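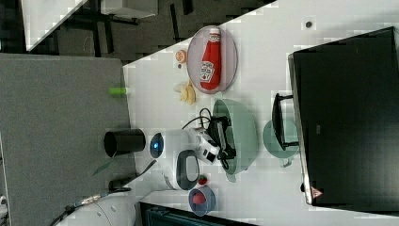 Ketchup, banana, and the big green bowl.

Jomuvo dehumidifier review: five months in a basement that got soaked

Our water heater let go in March, on a night when we were both asleep, and by breakfast the basement carpet squished. If you've been through it you know the smell I mean. We had a cleanup crew out the same day (Azimi, a local outfit, very polite, very fast) and they pulled the carpet and the pad, cut the bottom of the drywall out and left their big machines roaring for most of a week. Once their meter said the studs were fine, they packed up and went, and I bought the Jomuvo to keep things that way.

I paid $185 for it. The Hillumier everybody seems to recommend was $200 that weekend and I nearly went for it, but the Jomuvo had the hose in the box and the Hillumier wanted me to buy one separately, so there you go, I can be had for a hose.

Setup was easy! You stand it upright for a while before you plug it in (the sheet says overnight, and I did wait), screw the hose on the back and pick a number. I keep mine at 50 percent. The hose is on the short side, so if your floor drain is across the room you'll be making a trip to the hardware store anyway. Mine just reaches, with the unit sitting kind of awkwardly in front of the shelves where we keep the Christmas stuff.

The bucket is my biggest gripe. It slides out fine when it's empty, but when it's full you have to tug it and tip it a little at the same time, and I've soaked my socks more than once. There's no lid either. My neighbor Firouzeh Heydari has the same model and she just runs the hose into a utility sink that sits low enough, and she's never even had the bucket out, lucky her.

Noise: on low I can't hear it from the kitchen. On high I can hear it with the basement door shut, a sort of steady hum with a rattle on top, and the rattle goes away if I lean something against the side panel. I've been using a paint can. My husband thinks that's ridiculous, but he's also the one who wants it on high all the time.

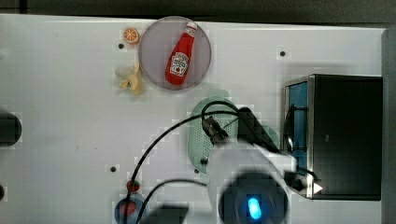

It does pull a lot of water, I'll give it that. All through the sticky part of July the floor stayed dry to the touch and the cardboard boxes quit going soft at the corners. I have one of those cheap Skonalura humidity gauges on the far wall, and it usually reads a couple of points higher than the display on the machine. I trust the gauge more, so I set the dial with that in mind.

Now, the thing I'd really like people to hear. A machine like this is for keeping a dry basement dry. Rostam Zarei, who ran the crew at our place, was very firm with me about that when I asked whether I could've just bought one of these the first morning and skipped the bill. With wet pad and wet insulation, no way. It would've run for weeks and the walls would have stayed damp inside the whole time. So please don't buy one at 7 a.m. with water over your shoes and hope for the best.

Little things: the filter snaps out the front and rinses clean in the sink. The cord is decent. After a power cut it comes back on at your old setting, and I love that, because we lose power here all the time. The display light is bright enough to read by and you can't dim it. There are wheels, but they're no help on stairs, and it's heavy to lug.

Four stars from me. I'd buy it again at $185, and if they ever put a lid on that bucket I'll come back and make it five.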